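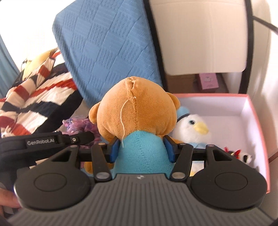
How to comment on a proposed federal regulation

When the federal government plans a new rule or wants to change an old one, it usually has to publish the draft and let people respond before it becomes law. Big companies and trade groups have staff who do this for a living. A small business or an ordinary resident can send in a comment too, and it goes into the same record. This page covers the Canadian process, where drafts are published in Part I of the Canada Gazette.

Before you start

You will need the name of the proposed regulation, the closing date for comments, and an evening or two to read. You don't need a lawyer.

Step 1. Find the draft

Go to the Canada Gazette site and look under Part I. Search by the name of the regulation if you know it, or by the department. Each proposal comes in two parts: the legal text and a longer document called the Regulatory Impact Analysis Statement. Save a copy of both.

Step 2. Check how long you have

The comment period is printed with the proposal. Thirty days is common, but some run to 60 or 75. Count from the date of publication, and write the last day on a calendar. Late comments may not be considered.

Step 3. Read the impact statement first

The legal text is slow going and mostly amends other legal text. The impact statement is in everyday language and tells you what the department thinks the rule will cost, who will pay and what the benefit is. Look for the section on small business. If the department has assumed a figure that doesn't match your own books, mark it – that is often the most useful thing you can write about.

Gudeta, a four-person cabinet shop in Homthorpe, did this in March with a draft rule on labelling and record keeping. The statement put the yearly cost for a shop that size at $460. The owner, Bethel Shiferaw, worked out her own cost from supplier quotes and staff hours and got $2823. She put both numbers in the opening paragraph of her letter and attached the worksheet.

Step 4. Write the comment

Keep it under 1000 words. Fewer is fine. A layout that works:

Who you are and what you do, in two sentences.
Which section of the proposal you are writing about, by number.
What the effect would be on you, with figures if you have them.
What you would like changed, in wording as close to final as you can manage.

If you agree with part of the draft, say which part. Departments hear mostly from people who object, and a section with no support on the record is easier to drop.

Step 5. Leave out what you don't want made public

Comments on many proposals are posted online. Take out home addresses, account numbers, and anything you have agreed to keep confidential. If you have to include business information that is confidential, check the instructions in the notice for how to mark it.

Step 6. Send it

Most proposals now have an online commenting form, section by section. Some still list an email or mailing address. Use whichever the notice gives. Keep the confirmation, or a copy of the email with the date showing.

About form letters

Groups sometimes circulate a ready-made letter and ask members to sign it. Fatemeh Shahbazi, who ran a letter drive for the Brurkcombe merchants' association, sent in 900 copies of one page. They were summarized as a single point of view. The next time, she asked members to add one paragraph about their own shop.

After the comment period

The department reviews what came in and may revise the draft. If the rule goes ahead, the final version appears in Part II of the Gazette, with a summary of the comments and the department's response. This can take a year or more. Some drafts are never finalized.

Page last checked 5/25/23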